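Packing a Toiletry Box: Frequently Asked Questions

These are the questions we get most about the Wiltora toiletry box, the small square carton we send out flat for people to fill at home before a trip, a hospital stay or a move to a dorm. Questions about billing and returns are on their own pages.

What does the box come with?

The box itself, a folded paper leaflet and one spare liner. No toiletries are included. People want their own brands, and we stopped guessing a long time ago.

Do I need tape to put it together?

No. The base locks by folding the four bottom flaps in order, and the order is on the first panel of the leaflet. If the base bulges in the middle, two flaps have gone in the wrong way around. Open it again and start with the shortest one. Tape is only needed on top, and only if the box is going in the mail.

What size bottles fit?

Anything that stands upright below the rim will fit with the lid closed. Travel bottles are fine. A full-size shampoo of 300 ml usually fits if it's one of the short, wide ones. The 600 ml pump bottles don't fit, and laying them down is asking for a leak. Pour what you need into something smaller.

Tubes can be a little taller than the rim if the crimped end is soft enough to fold over. If you are leaving the lid open, as most people do on a bathroom shelf, the height doesn't matter.

Where do I start?

Clear a table and put the open box in the middle of it. Take out whatever you plan to pack and set it to the left or right of the box, depending on which hand you use. Then pack in this order:

Bottles with liquid in them go first, upright, against a wall.
Tubes go next, standing on their caps, in a corner if there is one free.
Flat and long things go last – razors, toothbrushes, combs.
Anything in a paper wrapper goes on top.

Why upright?

A screw cap that is slightly loose won't drip if the bottle is standing. The same bottle on its side will have emptied half of itself by the time you arrive. Check the caps anyway.

Can I put a disposable razor in the box?

Yes, with the cover on. If you've lost the cover, fold a piece of card over the head and hold it with a rubber band. Lay the razor down diagonally if it's too long to lie straight, head toward a corner, and put it in after the bottles so you aren't reaching past the blade. For flights, check with your airline before you pack one in a carry-on.

Will the cardboard get wet?

It will if you put wet things in it. Dry everything with a towel first, including the bottoms of bottles, where water tends to sit. The liner handles a few drops. It doesn't handle a leak, and once the floor of the box has gone soft it should be recycled.

How many things should go in?

Fewer than you think. The box packs well at 70 percent full, with enough room to get two fingers around each item. A box that is crammed looks tidy until you take the first thing out. For a stay of up to 3 nights, a wash product, a cream or paste in a tube and a razor cover most people, plus a toothbrush.

Should I keep the leaflet?

Keep it until the box is folded and you've read the panel on recycling. After that it's up to you. The large-print version can be downloaded from the help page.

Does the box work with the Lodlow shelf?

Yes, two side by side with the lids tucked behind. The older Cimora rack is narrower and takes one. We don't sell either, so please ask the store you bought it from about fixings and weight.

What if I'm packing for somebody else?

Ask which things they use every morning and put those nearest the open side. Na-rae Wi, who answers most of our customer mail, suggests writing the contents on the inside of the lid in pencil, so that whoever unpacks it knows what should go back in. Pencil can be erased and the box used again. Pen soaks through.

Can you show me what it looks like on a table?

Box, leaflet and a few toiletries on a wooden tabletop.

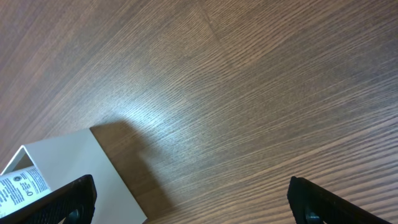
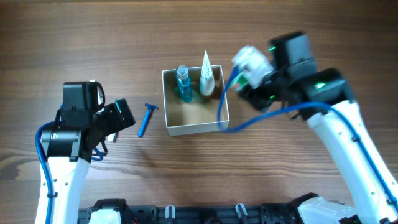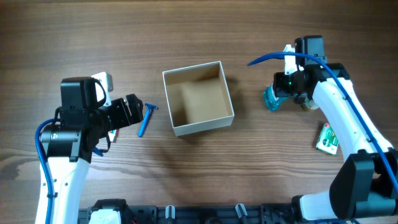 How do I store it between trips?

Flat. Take out the liner, press the base up from below and the box will fold along its original creases. It can be folded and opened many times, but the flaps wear first, so don't pull on them. Keep it somewhere dry. Under a sink is a poor choice.

If you'd rather leave it standing, don't stack anything heavy on the lid.

Can I clean it?

Wipe the walls with a barely damp cloth and let it stand open overnight. Toothpaste comes off more easily once it has dried. Oil stains don't come out. They do no harm, but a scented oil will pass its smell on to everything else in the box for weeks.

Can I order extra liners?

Yes, in packs, from the same page as the box. Orders placed before noon on Wednesday go out that week. Later ones go out the week after.

My box arrived with a crushed corner. What now?

If it still folds square, it's safe to use. If it doesn't, write to us with the name on the order – a photo helps, but we don't insist on it – and we'll mail another. There's no need to send the damaged one back.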